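Budget check: hand-held grippers for folding work

padonia_lab
We have 401 dollars left per station and want 4 stations. Fovlow quoted 363 each for the gripper, no spares. Is that enough?

clundadach
No. Budget for finger pads and cables too. I'd buy 3 and keep the rest for parts.

agarwal36
Disagree. Buy all 4, spares can wait. What are you handling?

padonia_lab
Cloth on soft furniture, mostly.

Red cloth, leather seat, quilted cushion:

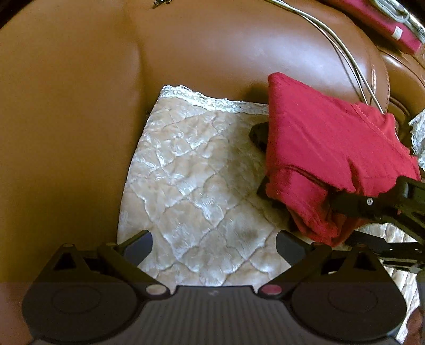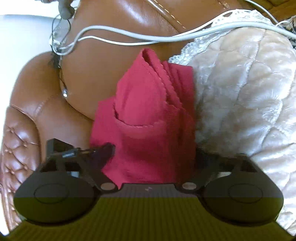

clundadach
Then I'm still at 3. Ask Fovlow for a pad price before you order.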